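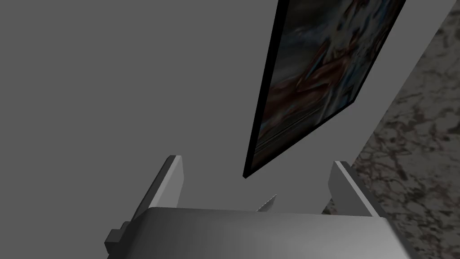
Re: Hanging pictures in the hall

From: Polyxeni Raptis
Date: May 10, 2020

Dear all,

Mrs Lamptey wrote:
> We are repainting the long wall in the hall and I can't decide
> how high to hang things. My husband says eye level, but his
> eyes are a good deal further up than mine! Also, is grey too
> gloomy if the pictures are dark ones?

What a lovely thing to be worrying over, and I do sympathise, having been through the very same argument at home in March (we are still speaking, just about). My old framer in Furkatville used to put the middle of the picture at the height of the shorter person's chin, and I've stuck to that ever since. Tall visitors can bend a little, it does them good.

As for grey, I'd say go ahead, so long as it's a middling one. We had a very pale grey first and every frame looked like a hole in the wall. A thin black frame sits nicely on the deeper shade, and if the painting has a bit of rust or red in it, so much the better - it warms the whole passage up.

Do use two hooks for anything wide. I had one large canvas on a single nail and spent 14 years straightening it every time a lorry went by. Leave 10 cm between neighbours if you're hanging a row, and cut out newspaper shapes to stick up first with a bit of tape.

I have a box of brass hooks left over, 16 I think, and you're very welcome to them. I'll leave them in the porch with the Stutska seedlings I promised Geris.

Warmest wishes to you both,
Polyxeni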